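Setting up the Vumard scorebook app before the first game

I kept our softball team's scorebook in pencil for years, and then our league (we play out of the Harju fields) moved everybody over to Vumard on a tablet. I wrote this section of the guide after doing the set-up wrong my first season, so follow along in order and you'll be fine. Set aside one quiet evening for it. You don't want to be doing this in the dugout with a lineup card between your teeth!

Part 2: Team, roster and field

Before you start, have these handy: your league invitation email, your roster with jersey numbers, and the password for your home wifi. The first sync is a big one and it will crawl on a phone signal.

1. Open Vumard and tap Join a League. Type in the code from your invitation. It's case sensitive, and the capital letter I and the number one look exactly the same in that email, so copy and paste if you can.

2. Pick your team from the list. If your team isn't there, stop and write to the league office. Please don't make a new one yourself - I did that, and we spent half of April as two teams with the same name and one win each.

3. Tap Roster, then Add Player. Put in the last name, first name, jersey number, and which side she bats from. You can skip the rest for now.

4. Tap Save after every player. The app will let you type in a whole roster and back out without a peep, and then it's all gone.

Note: Two players can't share a number, even if one of them is only a sub. We had a borrowed jersey with 77 on the back that matched our catcher's, and the app simply refused the second one. I ended up putting a strip of athletic tape over one of the sevens and entering her as 7 for the day.

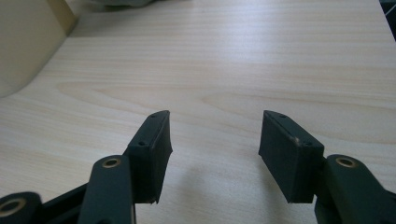 Can I add a player after the season has started?
Anyone can be added up to the moment you tap Start Game, and she'll show up on the bench list right away. Once the game is running you need the Late Arrival button instead, and she goes to the bottom of the batting order.

5. Go to Fields and choose your home field. Ours is listed as Fluvport Park 3, which confused me because the sign on the fence says something else. Go by the number on the schedule.

6. Check the fence distance and the base distance. The app fills in numbers for the oldest age group, and if you coach the little ones the spray charts will come out looking very strange (every hit looks like a bunt).

7. Set your innings and your run limit. Your league rules should have both. If your league has no run limit, leave the box blank. A zero in there ends the inning on the first batter.

Caution: Don't change the innings setting after you've scored a game. It goes back and recalculates the games you've already finished, and there's no undo. I now take a screenshot of every final score for this very reason.

Part 3: Pairing the scoreboard

You can skip this part if your field has a flip-card board. Our field has a Brastar electronic board with a little control box in the announcer's booth, and the app talks to it over Bluetooth, mostly.

1. Turn on the scoreboard first and give it a minute. All the lights will come on at once and then go out, and that's normal.

2. On the tablet, turn Bluetooth on and go to Vumard, Settings, Scoreboard. Don't pair it from the tablet's own menu. It'll say it's connected and then nothing will ever show up on the board.

3. Tap Find Board. When the name pops up, tap it and type in the code from the sticker inside the control box door.

4. Tap Test. The board should show 2 for the visitors and 3 for home. If they're the other way around, tap Swap Sides and test again.

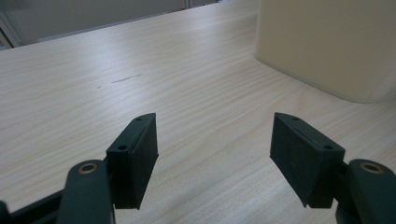 Figure 2. Tabletop and gripper fingers.

5. Walk out to home plate with the tablet and test once more. Range was our biggest headache all season. If it drops out there, plan on keeping score from the bench nearest the booth.

Note: The board and the app each keep their own count of outs. If they disagree in the middle of an inning, fix the app and the board will catch up on the next pitch. Going at it from the board side only makes things worse, and the parents in the bleachers will let you know about it.

Part 4: A practice game

I really, really recommend this one. Tap Practice Game on the main screen and score a couple of make-believe innings at the kitchen table. Throw in a dropped third strike, a pinch runner and an infield fly, since those are the three that got me. Nothing you do in there counts toward your season stats.

1. Tap Practice Game and pick your own team for both sides.

2. Enter a lineup by dragging names up from the bench list. Hold your finger down until the name turns blue, then drag.

3. Score a few batters, then tap Undo a few times to see how it walks back. It goes one pitch at a time. The app remembers nearly 1,000 steps, so you won't run out.

4. Tap End Practice when you're done. If you just close the app, it'll open right back into the practice game on the day of your opener. 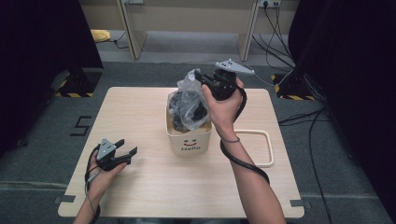
One scorekeeper from another team wrote to tell me that step 4 should be in capital letters. She had scored three innings of her opener in practice mode before she noticed, and had to re-enter all of it from a parent's video. She also says to turn the screen brightness all the way up before you leave the house, because by July you can't see the slider in the sun to find it.

5. Last thing - plug the tablet in overnight and bring a pencil and a paper scoresheet in the equipment bag. I still do, every game.

Part 5 covers substitutions and courtesy runners.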